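17 June 2026
By Jitendra Vashisht

I've worked in commercial laundries for most of my adult life, and I will say it plainly: I am thrilled that a machine has started learning to fold. I know that isn't the line people expect from someone on the shop floor. A few of my workmates at Stoster think I've gone soft. But I have the shoulders of a man who has folded for a living, and I'd like to make the case anyway.

Start with the labour itself. On a busy shift our line handles 1,925 pieces, mostly workwear, and every one of them gets picked up, shaken, squared and put down by a person standing in the same spot. It's skilled work (try doing it at our pace before you tell me otherwise!) but it's the kind of skill that wears out the body it lives in. We rotate stations every 2 hours and people still go home with sore wrists.

So when Tenico set up a two-armed folding station at our Barredo site, I put my hand up to be on the crew. The table is plain white and pushed up near plain white walls, and it has a seam across it that I have grown oddly fond of.
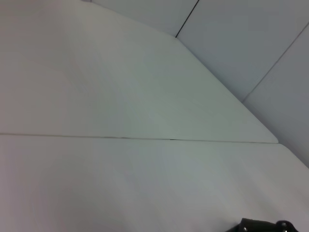 The bare folding table at Barredo, with part of the gripper at lower right.

What I love is how much the thing depends on what we know. The engineers came in with good ideas about motors and cameras. They didn't know that you find the hem before you do anything else, or that heavy cotton wants a firm hand and a thin blend will slide away if you rush it. Four of us spent weeks showing them, over and over, and I have never had my trade taken so seriously. Somebody wrote down how I turn a sleeve! My own supervisor never asked me that.

It's still slow. A decent folder beats it easily, and a bundle can look tidy from the top and have a flap wandering out the side.

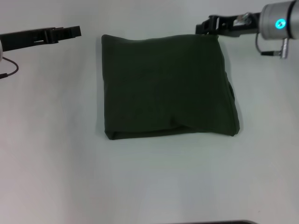
I'd favour letting it be slow for a good while yet, because the pace is where management will get greedy. If the company treats the station as a way to cut the roster by September, all the goodwill goes out the door, and so do the people who can tell a good fold from a sloppy one. Skonano, the outfit that owns us, has promised paid retraining for the 70 of us on the line. I want that in writing, with hours attached, and I want the folders themselves to have a say in which jobs go to the machine first.

My vote is for the big dull runs of identical workwear. Leave us the mending, the odd sizes, the customer who rings up because one jacket matters to her. There's plenty of that work and we never get to it properly. I'd happily walk past that white table every morning on my way to it.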